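# Is the Odisier starter kit OK for sorting cups and bowls on a small table?

Posted in: Arms and Grippers > Buying advice

**fleditov_shop**

We run a small rental outfit for party tableware and most of the handling after washing is still done by hand. I have been looking at the Odisier starter kit from Jonovgate. The listing says it comes with the arm, a two-finger gripper, the base plate, a power supply and a license for their teaching software. The price for us would be 1092 before shipping.

What I want it to do is simple. Plastic bowls and cups get put on a table in no special order, and the arm puts cups in one place and bowls in another. Nothing heavy, nothing hot, no glass. I don't need it to be fast.

Things I can't work out from the listing:

- Does the two-finger gripper hold a thin plastic rim without the bowl turning?
- Do I need the extra camera bundle or is one enough?
- Is the setup visit worth paying for? It is quoted as a separate service and the page doesn't say what they do when they come.

I have wired up conveyors before but have never owned an arm. We would like it working by June if possible.

---

**tallbench**

Depends on your bowls. Get the camera bundle. Skip the visit, the manual is fine.

---

**iyamu_bench**

I can answer most of this. We did a trial with tableware at Iyamu before deciding what to order.

*Gripper.* Two fingers will hold a bowl by the rim if one finger goes inside and one outside. It will turn a bit if you grab it at a shallow angle, so teach the approach close to vertical. Cups standing up are easy. A cup on its side is a different job and you should teach it separately. Bare fingers slipped on our glossy bowls. We put thin rubber pads on them and drops went from 11 in a morning to 3. Pads are not in the box, at least they weren't when we bought.

*Nested items.* The listing doesn't mention this. If a cup is sitting in a bowl, the stock sorting routine treats the pair as one object. You have to add a step that lifts the cup out first. It took me most of an afternoon — the menu for it is under "Layers", which I would not have guessed.

*Cameras.* One is enough if it never gets blocked. Ours got blocked all the time by the arm, so I would pay for the second view. Put a plain cloth on the table as well. Ours is dark green and the bright plastic stands out well against it. Try to avoid strong overhead light because the shine on the bowls confuses the edge finder.

*Setup visit.* I don't agree with the answer before mine. They bolt down the base, set the reach limits and run a calibration with your own items. If you have never owned an arm it's worth having. Ask for the limits in writing. What they don't do is tidy the cabling, so plan your own routing and buy longer ties than you think.

*Speed.* Ours took roughly 11 seconds per item at the default setting. You can raise it, but I left it alone.

Reach is the other thing to check. Measure your table to the far corners from where the base will go, and take a little off for the gripper pointing down. The number on the data sheet is with the arm straight out, and you won't be picking anything up like that.

Two views from the tableware work:

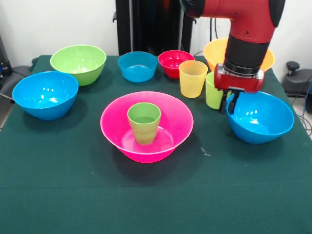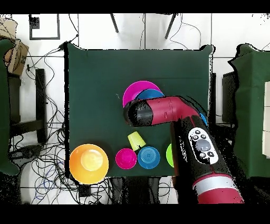
*Bowls and cups on the green cloth, with the arm over the table.*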